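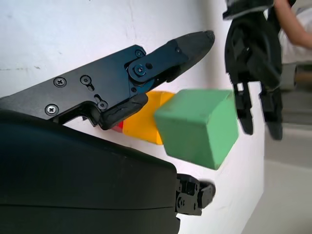 Norovirus, a thread. Eat first.

Threads > Health > Oddur Lauritsen

1/ Norovirus has reached Dillbridge. 79 cases by Saturday, and those are just the people who felt well enough to phone somebody.

2/ You need very little of it to get sick. Your guests will bring plenty.

3/ Hand gel doesn't do much against it. Soap and running water do. I'm sorry, I also bought the big bottle.

4/ Clean up with bleach, gloves on, windows open. Then wash the towels hot. Then wash your hands again, you touched the towels.

5/ Stay home for two days after you feel fine. Day one of feeling fine is when people decide to make potato salad for 13.

6/ Small sips, often. If you can't keep water down, or you're dizzy standing up, call a doctor – not me.

7/ Yes, you can catch it again. Eyvindur Frandsen in Butden has had it twice since March and would like it to stop coming up at dinner.

More from this author
Ticks in Granddale: check behind the knees
Flu shots, and my brave left arm

Contact | © Oddur Lauritsen | Back to top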